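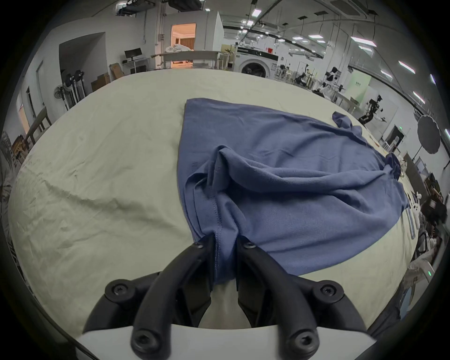
The Pleken hand gripper costs 478 dollars, and the first thing I did after buying it was write the number down somewhere my budget spreadsheet couldn't see it. We had money for a quarter of a robot. Starkwood, who sell it, pitch the thing as what you get while you wait for the rest: a pair of fingers you hold yourself, so a person can do the grabbing and the software can learn from it later. Our test job is laundry. The curved black fingers will take a fold of knit shirt, seam and all, and keep it pinched, and I've spent more on grippers that couldn't manage that with a sock.

Last updated: 22 Jul 2019
By Tibor Virág

Now the complaints. The fingers are held on with hex-socket screws, fine, except the key in the box was the wrong size. Starkwood mailed me another. It was the same wrong size. Buy your own key and put it in the budget under "accessories," where it can keep company with the spare fingers (53 dollars a pair, and you will want 2 pairs) and a sheet for the table. A plain pale one did us nicely, creases included. I did not iron it and I'm not going to.

Ilse Lambrechts, who signs our purchase orders in Stullville, asked why we didn't get the Declercq. The Declercq is a lovely object. It also comes with a service plan that renews every November whether you remember it or not, and the quote ran to four pages before it reached a price. For thin fabric it may well be the better tool. For a shop still deciding whether it wants to be in the shirt business, no.

If you're planning a purchase, leave room for people. A handheld gripper needs a hand, and the hand gets tired and wants lunch. I budgeted for the tool and forgot the wages, then had to go back to Ilse with a second form, which she read very slowly.

Would I buy it again? Yes, one more at least. Four stars, with the fifth held back until somebody sends me the right key.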